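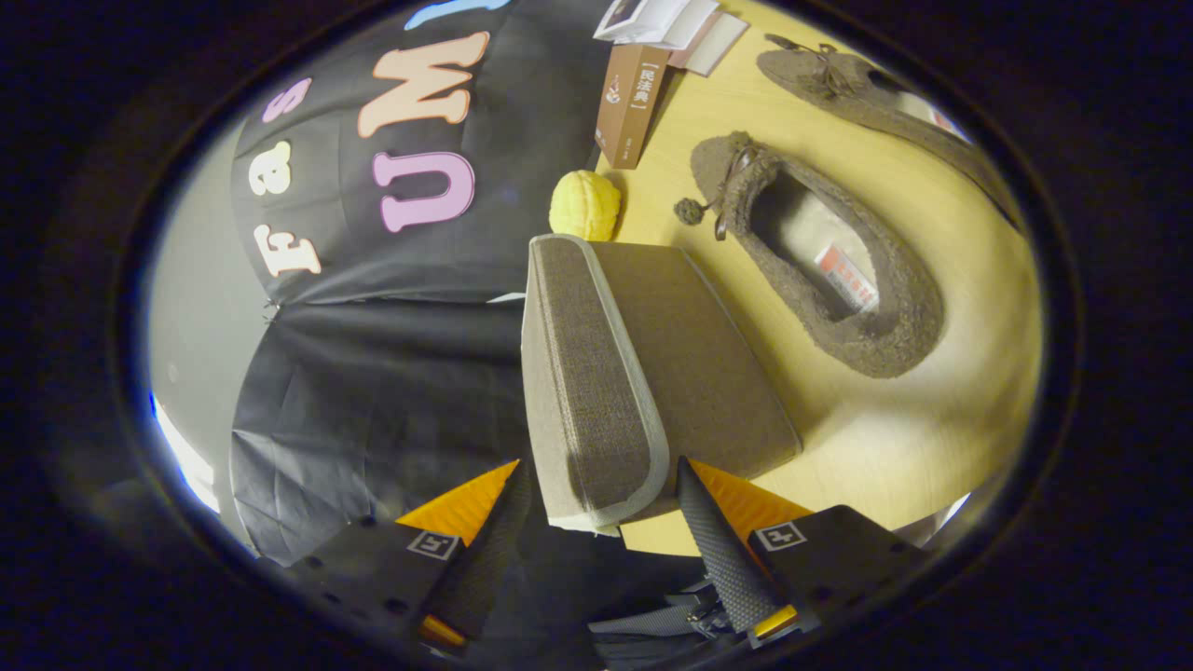
Hand-held gripper closed on the fabric-covered block, slippers to the right.

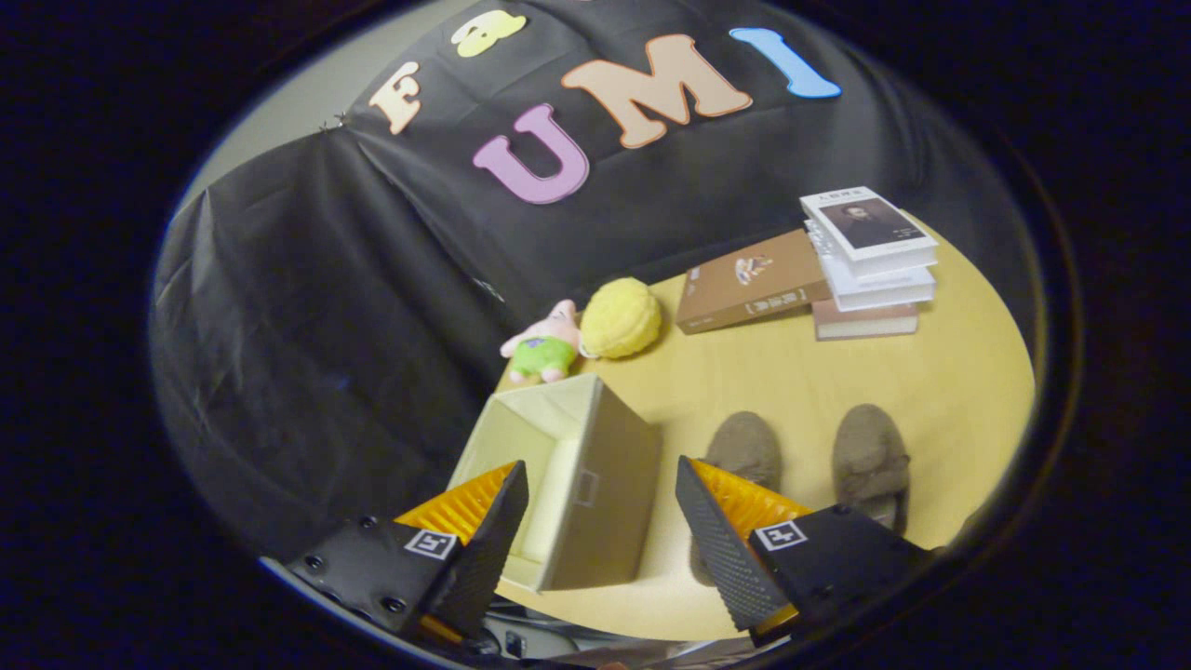
Ledell, July

Zikska held its demonstration for Dadden staff, with Saturnino Vallejo attending for Cifuentes. 15 visitors signed in. The table was set with an open cardboard box, books, soft toys and slippers against the black cloth. The recorded total at closing was 1,939 episodes, 298 of them still to be checked. Spending remains within the agreed budget.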